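Home Features Food Garden Homes Back issues
Search this site Go

The shoe war in our hall
By Naledi Rampersad

I gave up on tidy shoes some time last March, when I went flying over a trainer with a full cup of tea in my hand. The tea went up the wall, I went into the coats, and my husband Corey Tuhiwai laughed so much he had to sit on the stairs. Right, I thought – we're getting a rack!

So we got one. Three tiers, black metal, stood against the wall by the windows, and it took me 90 minutes to put together (the leaflet said 12, the cheek of it). For a week it was glorious. Everybody's shoes went up in pairs, and I swept the boards every evening just to look at them.

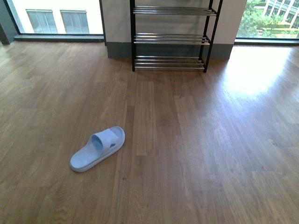
How do you get a family to use a shoe rack? Give each person a shelf of their own and let them keep only what they wear that week on it, with everything else boxed up in a wardrobe.

Slides are the worst offenders, I find. You don't so much take them off as walk out of them, and they stay wherever your foot left them, which in our house means one by the rack and the other goodness knows where. I've fished them out from under the sofa and once from the bath. Corey says a basket would do it. I say a basket is a place where shoes go to lose their partners, and we've been having that argument for around 3 months.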